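Storing potatoes, onions and other dry goods

Most vegetables that don't belong in the fridge keep for weeks if they have dark, air and a steady temperature. Trouble usually starts with the bag they came in. Plastic holds moisture against the skins and one soft potato will spoil the rest before you notice the smell.

Potatoes

Take them out of the plastic the day you buy them. Go through them and put aside any with cuts or green patches. The sound ones go into a paper bag or a hessian sack, top folded over once, somewhere cool and dark. Under the stairs is good. The cupboard next to the oven is the worst place in the house.

Don't wash them first. Brush off loose soil and leave the rest until you cook.

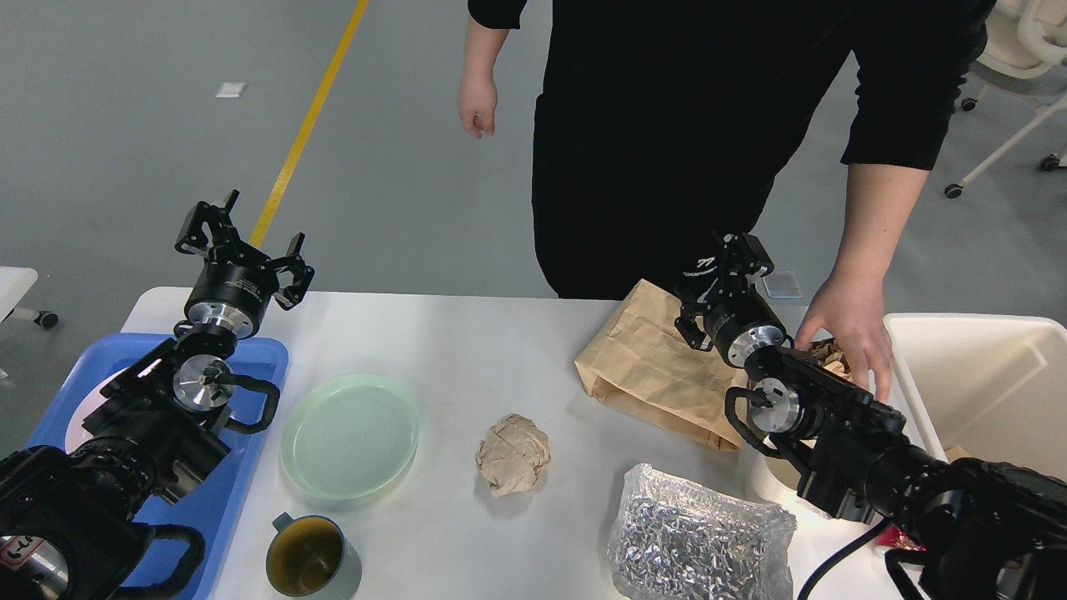
Words: Muthoni Lema | Kitchen & Larder

Brown paper bags are worth saving for this. Shake out the crumbs, fold them flat and keep them in a drawer. A bag that has held anything greasy should go in the bin, as it attracts mice.

Onions and garlic

Keep these away from the potatoes, which sprout faster with onions nearby. Onions want more air, so leave the bag open or punch a row of holes down each side with a hole punch. Garlic does well in a small clay pot with a loose lid. If a bulb starts to shoot, use it that week and pull out the green middle, which tastes bitter.

Squash and pumpkins

Stand them on a shelf with a gap between each one and leave the stalk on. I had a Crown Prince last until February on a bedroom windowsill facing north. Once cut, wrap the open side and keep it in the fridge.

Flour, rice and lentils

Paper is fine for flour you get through quickly. Anything you buy in bulk should go into a jar or tin with a tight lid. Write the use-by date on masking tape and stick it to the base. If you find moths, throw out the open packets, hoover the shelf corners and wipe down with vinegar – then check the cupboard again in 2 weeks.

A regular check

I look through everything on a Saturday morning before I write the shopping list. Wrinkled potatoes are still good for mash. Soft onions with a dry outer layer can be peeled back, chopped and frozen in a flat bag, ready to go straight into the pan.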